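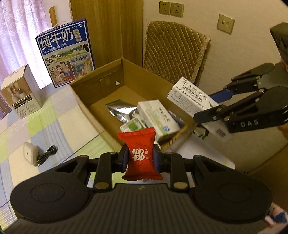 Hand-held pair on mixed packets. Left tool pinching a sweet-sized packet, right tool on a medicine carton.

Givero hand-held gripper, sold singly or as a pair
Stock code 658
Reviewed for the shop by Kulsoom Sial

The maker's sheet calls this "universal handling". We don't sell anything on that word, so we put a pair through a packing job on a dining table with ordinary shopping: foil pouches, cartons, small wrapped sweets. Khairul Lau had one, I had the other.

What we liked
The blue finger pads are the best part. They close square to each other and you can pinch a soft packet by its middle without chasing it about. Long cartons are fine too, held across the narrow side.

What we didn't
The housings are wide. With two tools working over one cardboard box you spend a good deal of time keeping them off each other, and reaching into a corner is a nuisance. A squeezed packet bulges either side of the pads, so anything with crisps or biscuits in it deserves a trial before you commit. We have no figures for grip force and the maker's sheet gives none. I asked for them on 2nd November and am still waiting.

Against the Wuyts
The Wuyts tool is slimmer and goes into corners better. Its pads are harder, and Khairul dropped more foil with it. For boxes only, I'd buy the Wuyts and save the money.

Buying notes
Spare pads come in packs of 2. Allow 11 working days for a pair. The Nutden wrist strap does not fit, whatever the forum says. Returns are accepted if the pads are unmarked. The next batch is due in December, and Gonzalo Ibarra on the trade desk can hold one for you without a deposit.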